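What is a boarding school?

Some children don't go home when the bell rings. They sleep at school too! A school like that is called a boarding school, and the children who live there are boarders.

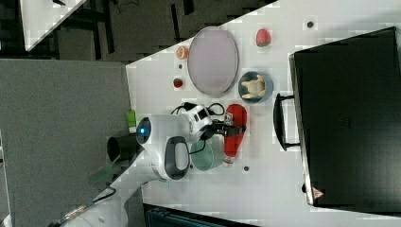
Who looks after everyone?

Boarders live in a big shared home called a house. At Plindon School there are 70 boarders in two houses, and each house has grown-ups called houseparents. They live there as well, so somebody is close by all night long.

Do you get your own room?

Older pupils often do. Younger ones share, with up to 9 beds in a room — imagine the whispering! You can bring your own duvet, posters and a favourite teddy.

What are the rules?

Every house has some. Visitors sign in at the door, phones go away at bedtime, and you tell a houseparent before you go out.

What if you miss home?

Lots of boarders do, especially in October when the evenings get dark. Reto Schwaiger started at Plindon when he was ten. "I rang my mum every night for a week," he says. "Then I joined the chess club and kept forgetting to ring!"

Word to know

Dormitory: a bedroom shared by several people.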